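Green onions and leeks - gallery

Posted 6 June 2022 by Ngaio Pearce

Quick one, I have a train to catch. Two pictures from the vegetable table, both with the bamboo board in the middle. Click for the large size. Captions are mine, typos too.

If you are new here: this gallery is for chopping boards, pots, produce and anything else from the kitchen side of things. Finished dishes go in the August album (not open yet, be patient). Older vegetable pictures are under Roots and Under Squash, I know the second one is named wrong, will fix.

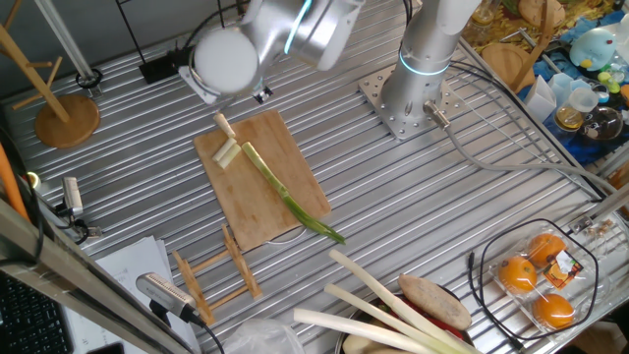 Green onion on the board, one long stalk and a couple of short cut pieces. Leeks waiting in the metal bowl.

Went for the long stalk laid on the diagonal, dark green tip hanging over. I like how much green there is before it gets chopped up. Potato-ish thing in the bowl too, and something red. The little slatted rack is a dish rack or stand, the mug tree is further over. No mugs on the list for this page, Loïc wants a separate one for those.

For anybody cooking along - Loïc's soup is leeks, potatoes, butter, stock, and thats about it. White and pale green parts go in the pot, sliced thin. Wash them after slicing, the grit hides between the layers. He uses 3 leeks for a small pan and 5 if people are coming over. Cook them slow with the lid on, no color. Dark green tops go in the stock or get cut very fine for the top, up to you. I do both. Salt at the end.

Green onions are for the top only. He is strict about this. I am not.

Boards: several people wrote in asking about bamboo. Mine at home gets a wipe, a rinse, then stands on its edge to dry. Oil every month or so when I remember. Dont soak it. Never had one split on me but my sister has, hers lived in the sink. 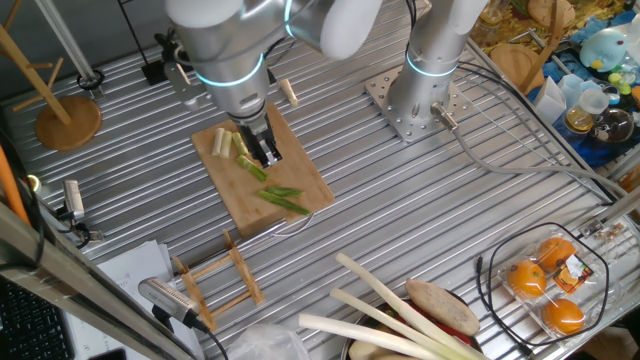 More cut up in this one. White pieces, pale green, dark leafy strips across the middle. Three oranges in their clear box.

Oranges are not going in the soup! They get their own page, Loïc has a salad with orange and very thin leek that I was doubtful of and now make all the time. Slice the leek as fine as you can, salt it, leave it 8 minutes, squeeze. Orange in rounds, oil, black pepper. Bread on the side.

Still to come - carrots, the big pot, mug tree page. Send me yours if you have any, board pictures especialy. Landscape if possible, the tall ones mess up the page.

Comments open til Friday.

N.P.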